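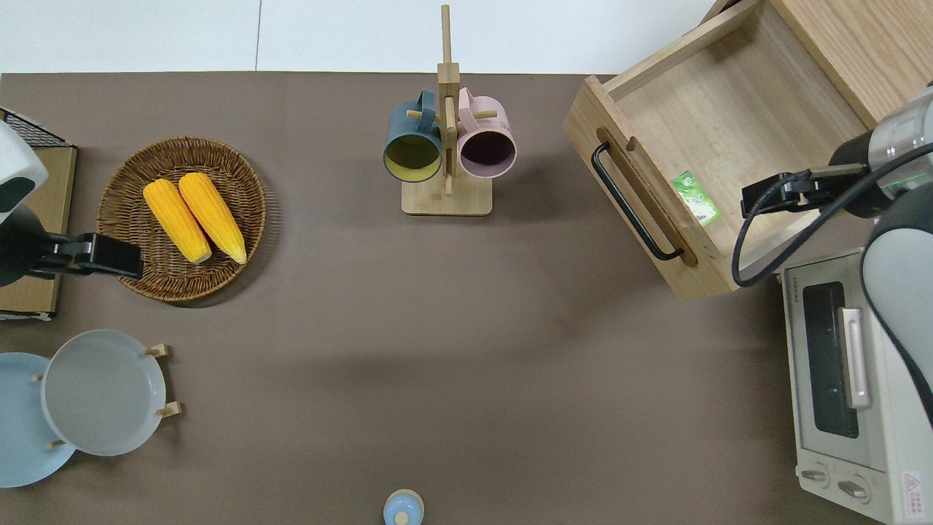

My sister sent me another decluttering plan in April, the one where you get rid of 40 things in a weekend and feel lighter by bedtime. I have my doubts. Sorcha Baxter, who writes the newsletter it came from, says the average kitchen holds 1000 objects. Who counted? Did they include the toothpicks?

I did try it once, back in Damton. Out went the fish kettle, the second colander and a box of jars. By fall I'd bought another colander, because draining pasta while somebody rinses berries takes 2 of them. The plan doesn't have a page for that.

What it does have is a store. Matching bins, a label maker, a drawer insert that costs more than my drawers did. I find it hard to trust people who want me to own less and then send me a coupon.

Halima Nwachukwu left a comment last time saying I'm just defending my mess. Maybe — but I know where the potato masher is. I'm keeping the fondue set too, and I'll hear no more about it.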